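Intro to Retail Pricing
Handout 6: Odd Prices, Pairs and the Stuff Left Over

Last time we got as far as why a price ending in 9 still works on people who know perfectly well what it is doing. You are those people. So am I. Moving on.

This week is about bundling, meaning the sale of two or more things at one price. The seller hopes you will pay more for the pair than you would have paid for each alone. You hope you are getting a deal. Both of you can be right, which annoys students who came to this course looking for a villain.

Start with the Golwood case from the reader. Golwood sold a desk lamp and a pack of bulbs separately for a year and moved 2,741 lamps. The next year it sold them only as a set and moved 4,000. Before you write "bundling works" in the margin, look at the footnote: the lamp also got cheaper. Two changes, one result, and no way to pull them apart. The company's report skips this and goes straight to the congratulations.

Some goods come bundled by custom. Gloves, shoes, socks and earrings are sold in twos, and a shopper who loses one has to buy both again. Economists call these perfect complements. Everyone else calls it a drawer full of left socks.

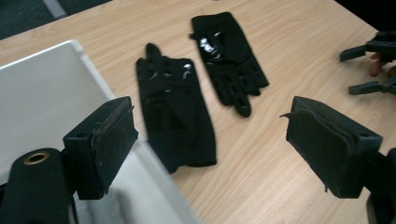 Why don't stores just sell single gloves?

Mostly the cost of stocking them. A store selling singles has to guess how many lefts and rights it needs in every size, and it will guess wrong. The people who want one glove are also few, scattered and already in a bad mood.

Flillik tried it anyway. Its singles counter sold 660 left gloves and 273 right ones in a season, then closed, leaving the firm with a large number of right gloves and a lesson. We will come back to Flillik under inventory, where it appears again, looking no wiser.

Terms to know: pure bundle (set only), mixed bundle (set or separate), tie-in (you may have A if you also take B), perfect complements.

For next class, read the Lucero chapter up to the second table. Skip the Dralum appendix – it was written by the sales department. Bring one receipt with a bundle on it and be ready to say which half you wanted.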